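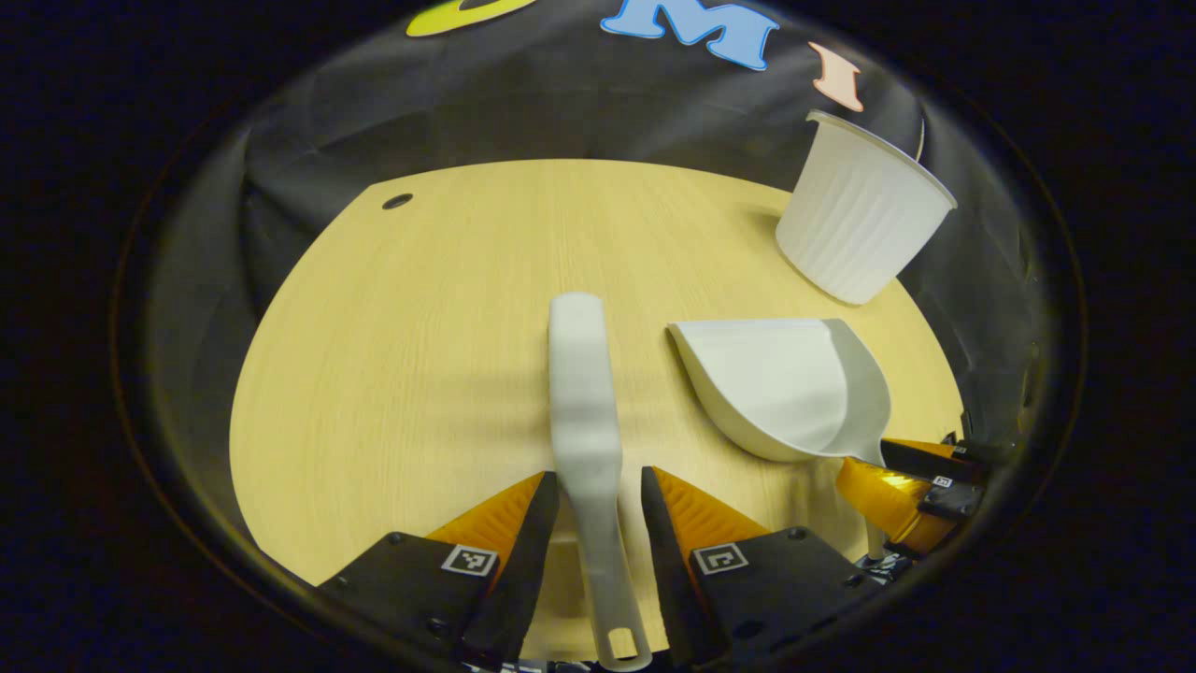

Vuletti Clear is a one-part, oil-modified finish for indoor wood that gets handled: desks, counters, shelving, and dining and classroom tables. It is made by Vendness at the Drinville plant and sold in one grade and one sheen, matte. The film is thin and follows the surface of the wood, so the grain stays readable to the hand as well as the eye. Color shift is the usual concern on pale stock. On a light blonde top with a fine grain, such as the one with the white ribbed cup at its back edge, an ordinary linseed finish adds a visible yellow cast, while Vuletti Clear leaves the wood a shade deeper and slightly warmer. Test on an offcut or the underside before committing to the full surface.

## Suitable surfaces

- Bare solid hardwood and softwood
- Veneer, provided it is sound and fully bonded
- Wood previously finished with Vuletti Clear
- Wood stained with a solvent-based stain that has dried completely

Do not apply over wax, silicone polish, lacquer, or any water-based film finish. Oily tropical woods must be wiped with solvent immediately before the first coat and may still dry slowly. The product is not rated for outdoor use, for floors, or for surfaces in constant contact with water. Cutting boards are excluded.

## Specifications

| Property | Value |
|---|---|
| Type | Oil-modified clear finish, one part |
| Sheen | Matte |
| Color in can | Pale amber |
| Color dry | Clear, slight warming |
| Container | 27 fl oz can |
| Coats, new wood | Two |
| Coats, maintenance | One |
| Recoat time | 10 hours |
| Light use | After 27 hours |
| Full cure | 10 days |
| Final sanding grit | 400 between coats |
| Thinning | Not required |
| Cleanup | Mineral spirits |

Times are for a ventilated room at normal indoor temperature and moderate humidity. A cold or damp room lengthens all of them. If the surface feels tacky or rubs up gray under the abrasive, it is not ready for the next coat.

## Preparation

Sand bare wood with the grain, stepping through the grits without skipping. Stop at a medium-fine grit for the first coat. Sanding bare wood too finely closes the surface and reduces absorption, and the finish will then sit on top and dry unevenly. The 400 grit listed in the table is for use between coats only.

Round-over and curved edges need separate attention. End grain is exposed along parts of a curved edge and takes up more oil than the face, which leaves it darker. Sand these areas one grit finer than the face to even out the tone. Do this by hand with a flexible pad. A powered sander will flatten the curve.

Vacuum the surface and wipe it with a lint-free cloth lightly dampened with mineral spirits. Let it flash off fully. Tack cloths are not recommended, as some leave a residue that shows as fisheyes in the first coat.

## Application

1. Stir the can slowly from the bottom. The matting agent settles in storage, and an unstirred can gives a patchy sheen. Do not shake.
2. Pour a small amount onto the surface and spread it with a white nylon pad or a short-pile roller. Work along the grain.
3. Leave for 10 minutes. Add finish to any areas that have gone dry.
4. Wipe off all excess with clean cotton cloth. The surface should look evenly damp with no pooling. Check edges and the underside of the lip for runs.
5. Allow 10 hours, then abrade lightly with 400 grit and remove all dust.
6. Apply the second coat more thinly than the first and wipe off in the same way.

**Fire hazard:** cloths and pads soaked with this product can ignite on their own as they dry. Lay them flat outdoors in a single layer, or submerge them in water in a lidded metal container. Do not leave them folded or piled.

## Use during cure

Light objects may be placed on the surface after 27 hours. Lift them into place; do not slide them. Keep off liquids, rubber feet, desk mats, adhesive tape, and tablecloths until the full 10 days have passed. A covered surface is cut off from air, and the finish beneath it will remain soft. Dark fabric left in contact with a fresh finish can also transfer dye.

## Resistance once cured

Short-term spills of water, coffee, tea, juice, and cooking oil wipe off without marking. Standing water will leave a pale ring if left overnight, normally removed by a single maintenance coat. Red wine and mustard should be wiped up promptly. Alcohol-based hand sanitizer softens the film. Washable marker can be removed with a damp cloth; permanent marker generally cannot.

Heat resistance is limited. Use a trivet under cookware and a coaster under hot drinks.

## Maintenance

Clean with a damp cloth and a neutral soap. Do not use ammonia, bleach, melamine sponges, or spray polish. In home use, recoat when water stops beading. In shared rooms with daily traffic, inspect every 6 months and recoat worn areas as needed. Spot repair is possible without stripping: abrade the worn patch with 400 grit, feather the edges, and apply one thin coat. The repaired patch may look darker until it has cured.

## Storage

Reseal tightly and store upright, away from frost and direct heat. A partly used can will skin over in time. Remove the skin in one piece and strain the remainder before use. Discard the contents if they have thickened; thinning does not restore them. Unopened cans are warranted until the date stamped on the base.

## Ordering

Vuletti Clear is supplied in single 27 fl oz cans and in cases of 6. Mixed cases with Moodley Wood Soap are available to trade accounts. Shipments go by ground only, as the product is classed as a combustible liquid. The safety data sheet is included with each order, and further copies can be requested from the Drinville office.

Technical contact: Vusumuzi Pillay, Finishes Desk, Vendness

Sheet revised 7/3/22. Replaces all earlier versions. Recoat time and hand sanitizer note amended.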